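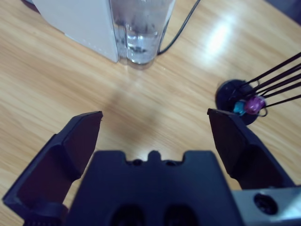 Oltum Two-Finger Gripper
Product page and safety notice

Home > Handling equipment > Grippers > Oltum two-finger

Status: on sale, with a safety notice in force for units supplied before September

The Oltum is an electric gripper with two parallel fingers, made by Ellton for small robot arms used on benches and tables. It is intended for light objects such as cartons, cups and bottles, and may be fitted with a small camera at the wrist. It is supplied with one pair of flat-faced fingers, a mounting bracket, a control cable and the printed handbook.

Safety notice: late release of grip after a stop

Ellton has identified a fault in the control software of certain Oltum grippers. Owners are asked to read this section in full before using the equipment again.

When the stop button is pressed while the fingers are closing, the gripper should hold its position and apply no further force. In affected units the fingers may go on closing for up to 2 seconds after the arm itself has come to rest. An object already between the fingers may be crushed or tipped over. A hand in the same place may be pinched.

The fault was first reported by the training workshop at Pimentel, where a cup of water was squeezed after an operator had stopped the arm. The water ran across the table and reached a power lead. No one was hurt. Ellton then examined its service records and found 6 further reports which are now believed to have the same cause. One of these, from a packing room in Dusley, involved a bruised finger.

Which units are affected

The notice applies to 3,837 grippers running the first release of the control software. The release number is shown on the start page of the control panel when the gripper is switched on. Units showing release 2 or later are not affected. Spare fingers and brackets bought separately are not affected.

Cause

The stop signal is sent to the arm and to the gripper at the same moment. In the first release, the gripper finished the closing command already in hand before it acted on the signal. The delay was not found during factory checks, which tested the stop button with the fingers fully open or fully closed — never part of the way between the two. The checks have since been changed, and every gripper leaving the works is now stopped at several points in its travel.

What owners should do

Take the gripper out of use until the new software has been installed. The update is free of charge and may be installed by the owner from the support page, or by an approved service centre. The arm must be parked and its motors switched off before the update begins. The gripper itself must remain powered throughout.

After the update, carry out the stop test given in the handbook. Use a block of soft foam for this test. Do not use glass, filled cups or any part of the hand. If the fingers move after the stop button has been pressed, disconnect the gripper and contact Ellton.

Owners who cannot install the update at once may keep the arm in use with the gripper removed. Lowering the closing force in the settings does not correct the fault and should not be relied upon.

General safety in use

Keep hands clear of the fingers whenever the gripper has power, including when the arm is standing still.

Where open containers of liquid are to be handled, route cables away from the working area or raise them off the table.

Thin rods, wire and loose loops can catch between a finger and its base. Objects of this kind should be kept out of the path of the gripper unless they are the object to be picked up.

Glossy tabletops may reflect overhead lamps into a wrist camera. Check the camera view from the starting position and adjust the lighting if the glare covers the objects to be handled.

Inspection

Inspect the finger faces and bracket screws after every 200 hours of use. Replace fingers in pairs. A finger that has been bent or chipped must not be filed or glued.

Returns and service

Grippers damaged as a result of this fault will be repaired or replaced without charge, whether or not the usual guarantee has ended. Please have the serial number and a short account of the event ready when contacting the service desk. Equipment should not be sent back until a return number has been issued.

Related pages: Oltum handbook — Software updates — Spare fingers and brackets — Report a safety concern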